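Home | Threads | Kits | Lighting | Decals | Contact
Print this page | E-mail this page

Starting a thread on the Hotley tug build. It's the old Lomix kit, the one with the two-piece hull. I'm putting running lights in it and will post as I go.

Kit came from Swanepoel by mail. One bag of railings was missing. I wrote to them and they sent a new bag, no charge.

Hull halves are glued. There was a gap at the stern so I used filler and sanded it twice. If you have this kit, check the stern before you paint anything.

Lights are the warm white LEDs from Laltomby. The pack has 15 and I need 9. They come with the wires already soldered, which saves a lot of time at this scale.

Osvaldo Pagano asked what resistor I'm using. I'm using the ones that came in the pack, with a 9 volt battery. Don't skip the resistor. I burned out two LEDs in October that way.
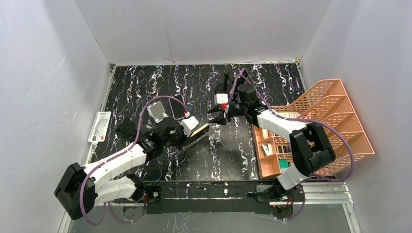
Page last changed: 2 Mar 2020

Wiring next. I ran the mast wires down through the funnel and into the hull. The mast is solid plastic in this kit, so I replaced it with brass tube. The port and starboard lights go through holes drilled in the wheelhouse sides.

Light leak is a problem. The wheelhouse plastic is thin and the whole roof glowed on the first test. I painted the inside black, then silver over that. Two coats of black was not enough - it took three.

Tarek Alaoui says kitchen foil works as well as paint. I tried it on the cabin. It does block the light, but it's hard to get it flat around the windows. I'm sticking with paint.

The battery sits under the aft deck. I left that deck piece loose and put five small magnets under it so it lifts off. The switch is hidden under the towing hook.

Decals were yellow with age. I taped them inside a sunny window for more than two weeks and they came out a lot whiter. Test one you don't need first.

Still to do: railings, anchor, rigging, flat coat. I'll post the wiring diagram when I've drawn it up so somebody else can read it.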